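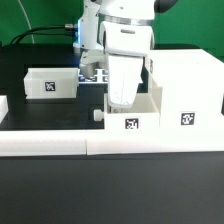

Is a boxed manipulation kit worth buying for a small lab? It is worth buying if the lab needs results that another lab can check.

Plastel sells its kit for $589. The package holds white plastic boxes, printed square markers and a task sheet with 39 trials. Critics say any shop could print the same parts for less. The parts are cheap. The tolerances are the product, and a homemade set drifts from one batch to the next.

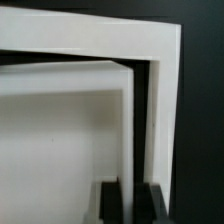
My objection is to the scoring. A trial passes or fails, with no credit for a clean approach followed by a missed grasp. Kamol Kaewkla at Clinville has argued for 3 grades per trial, and I agree with him -- a binary score hides most of what a buyer wants to know about a gripper.

The markers deserve a warning too. They make pose estimation easy, and a vendor can post a high score that says little about unmarked goods.

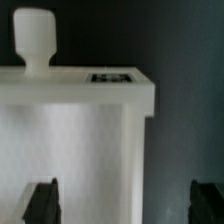
Plastel should publish a second sheet with the markers covered. Until it does, I would read the scores as a test of motion and grip, and run vision tests separately.

Hüsnü Sönmez
2018-12-04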